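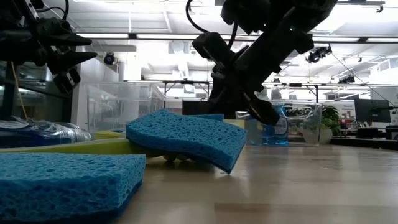
Close work next to the sponges, dish task, bench at Prisstead

Prisstead Bench Robotics Forum > Practice and Standards > House rules for two-arm tabletop tasks

slowjaws
Posted 06/09/2024

Okay, I've been wanting to start this thread since May! We've been running the dish supplies task on our two-arm bench (soap bottles, sponges, long-handled brushes, bins along the back) and the more we do it the more I love having written rules for it. I'm aiming for one page that any group on here could pin up next to a table. Here's our draft. Please tear into it.

1. Both arms go to their rest pose before anybody's hands go over the tabletop. No exceptions for "just nudging that one bottle."

2. One person has the stop button and does nothing else. If they need to scratch their nose, the run pauses.

3. The start layout is a real pile. Sponges on top of brushes, bottles lying at odd angles, handles crossing. If you can grab everything straight down, you've set it up too politely.

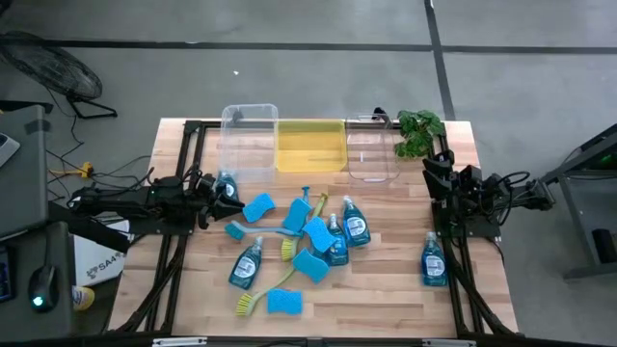

4. Bins stay in the same order along the back edge for a whole block of 20 runs. Swap them between blocks, never inside one, and write the swap in the log.

5. A dropped item stays dropped. If it lands on the floor, the run ends and gets marked. Don't hand it back to the arm.

6. Look at the fingertips every 7 runs. Wipe them, check the screws, check that the cables still have slack at full reach.

Number 3 is my favorite, and I know it's the one people will fight me on.

torque_and_tea
Love this, and yes, I'm going to fight you on 3. A messy pile is great, but "real pile" isn't a rule, it's a mood. Two people on my team will build two completely different piles and both swear they followed the page. We use the Lulau layout cards: you draw a card, it tells you which items touch which, and you build that. Takes a minute longer and the results compare so much better.

slowjaws
Ooh, I do like the cards. My worry is that you end up learning the deck. After 1,000 runs, will the arms have seen anything that isn't on a card?

torque_and_tea
Shuffle in some blank ones! Blank card means free pile. We do that and log it as free.

slowjaws
Fine, that's good. Stealing it.

kelpbracket
New here, mostly lurking, so excuse a basic question. Does rule 5 cover stuff that falls over on the table? We have a bottle that tips every time an arm goes near it, and we've been standing it back up by hand.

slowjaws
Nope, on the table is all fair game. A tipped bottle is part of the task. Leave it and let the arms deal with it, it's the best practice they'll get. And no standing it up by hand, see rule 1!

ohmward
I'd add a floor rule before any of the clever stuff. In your overhead shot there's a plug connector lying among the fan cables, right between the fan and the table. That's a walkway as far as I'm concerned. Our page follows the Trương walkaround, and the first line is that anything with a wire in it gets taped down or hung up before power goes on. The tape lines on the floor are nice, but what do they mean? If they're a keep-out line, say so on the page.

slowjaws
Fair hit on the cables. Adding "floor clear, cables tied" as rule 0. For the lines, I'll write down in words what each one is for, so a visitor doesn't have to ask.

ohmward
Rule 0 is the correct number for it. Thank you.

mittens_off
Can we talk about when a run counts as finished? Pillideo (our little shared project, come say hi) says the run is over when every item is in a bin. I think that's too strict for training operators. We score by kind: bottles, then sponges, then brushes, and you can stop cleanly between kinds.

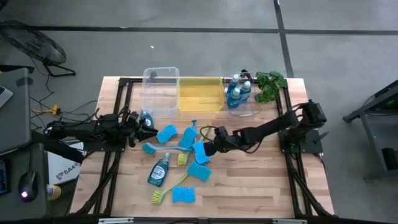
Mid-task: bottles in the clear bin on the right, sponges and brushes still out on the table

torque_and_tea
Disagree, sorry! If you stop between kinds you never get to see the hard part, where an arm has to reach past a full bin for the last brush. The ugly ending is where all the learning is.

mittens_off
For a trained operator, sure. Someone on their first day gets tired and sloppy, and then you've got a page of rules and a person too fried to read it. I'd take a clean stop over that any time.

slowjaws
What about both? First 3 sessions you may stop between kinds, after that it's all items or the run gets marked incomplete.

mittens_off
I can live with that.

torque_and_tea
I can't, but I'll follow it if it's on the page, ha.

kelpbracket
Also, both arms going for the same sponge: who yields?

slowjaws
We say the arm that's closer keeps going and the other one backs off toward its own side of the table. It's worked well for us, but it isn't written anywhere, so that's rule 7 now. New draft goes up once I've tied those cables. Keep them coming!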